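Leave the Extension Cords on the Floor

I rearranged my front room again last week, for the third time this year, and I have come around to a position I will now defend against all comers: visible cords are fine. Leave them. Go do something nice with your afternoon.

My sister-in-law Zuzanna disagrees. Zuzanna owns the whole Rulline range of cable boxes, the clips, the sleeves, the little felt channel you stick along the baseboard, and I would guess she has spent 200 dollars hiding maybe 30 dollars' worth of wire. Her living room looks lovely! But ask her to move a lamp two feet to the left and watch her face. Everything has to be unclipped and unsleeved, and then the lamp goes back where it was, as it always does.

I tried it her way for a winter. I bought a box with a lid, fed the power strip into it, and felt very grown up until I needed a free outlet and had to kneel down and take the thing apart. Every phone charger became a project. By October the lid was living on top of the bookcase with the mail.

What changed my mind was the small square table. I like a table out in the middle of a room, where you can walk all the way around it, and a table out in the middle needs power from somewhere. You can cut into your floor (no thank you) or you can let a white cord wander across the planks and step over it. I do tuck them aside when my father visits, and I'd do the same for toddlers – a trip is a trip. 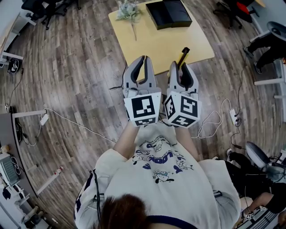
Power strips on the floor, flowers on the table.

And look, fake flowers help. I used to be a snob about those too, but a few pale blue ones on light wood pull your eye up off the floor, and they never need water anywhere near a socket. Zuzanna says they collect dust. So do cable boxes, and I've never once been cheered up by a cable box.

She's coming Sunday. I'm not moving a thing.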